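I came to Grendgate, our shared workshop, to fix a lamp, and 61 evenings later I was still there, swearing at a gripper! The arm was secondhand (Abelardo Echeverri found it, I paid for lunch), and the code, which we call Kauppinen for reasons lost to February, had 156 saved poses, most of them useless. Our goal was modest: pick up pretend groceries, put them in a dish. My first version squeezed far too hard, so we slowed the fingers way down and padded the timing.

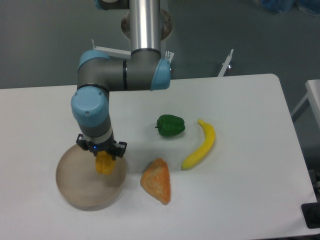

Aisyah Liem reckons we should throw out the saved poses and start over with a proper calibration, and she may well be right, but I've grown fond of those poses. Next on my list is the cable routing, plus that lamp.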